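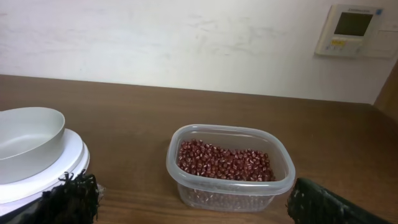 Drustthorpe Household List Digest, Vol 38, Issue 18

From: Samah Ramadan
Date: 20 December 2024
Subject: Re: Scuffs on a matt wall behind a table

On the wall behind the table, I had the same trouble in our kitchen and have now tried most of what was suggested in the last issue, so I will report back. My answers are under the quoted parts.

> We have a plain white wall with a wooden table pushed up against
> it. There is a band of grey smudges across the wall and I can't
> shift it. I tried a damp cloth and it left a shiny patch. Do I
> have to repaint the whole wall or can I touch it up?

Ours is much the same, a loose band of faint grey marks running sideways across the middle. I put it down to chair backs and to people leaning trays there. A damp cloth did very little for me either. A clean dry sponge, the sort sold for soot, took the worst off one corner and did not leave a shine. Press lightly and turn it over often. I would not use the white melamine blocks on matt paint. I did it once in the hall at Alaoui and you can still see where.

If you do paint, go from the table up to the ceiling and from one corner to the other. Patches show on matt white when the light comes from the side. One coat was enough for me.

> There is a heating control on the same wall. Do you take it off
> or paint round it?

Round it. Mine is a cream controller with a grey screen, and there is a white plate just to the right of it and slightly lower. I put low-tack tape round both and cut in with a small brush. Pull the tape off while the paint is still soft. The small yellow label among the buttons is still on mine, and I kept the tape well clear of it.

> Also the table. Should it be oiled first, or after the wall?

After. Cover it, paint, leave it overnight, then do the table. Our top has a slight gloss and I only wipe it with a barely damp cloth and dry it straight away. I have used the Skelliritz wax on another table and it was all right, but 90 minutes is a long wait between coats and I would not bother again for a top that gets used every day.

One more thing. The side panel at the right-hand end of ours is brown wood and makes a corner with the wall, and that is the part where I got paint on the wood. Tape that edge before anything else.

Everything is back on the table now except the fruit. The pale grey oval bowl is sitting empty on top of the round white lid until I get to the shops.

Does anyone still have the leaflet for the Cisteo brushes? Somebody offered it in May and I forgot to reply.

Samah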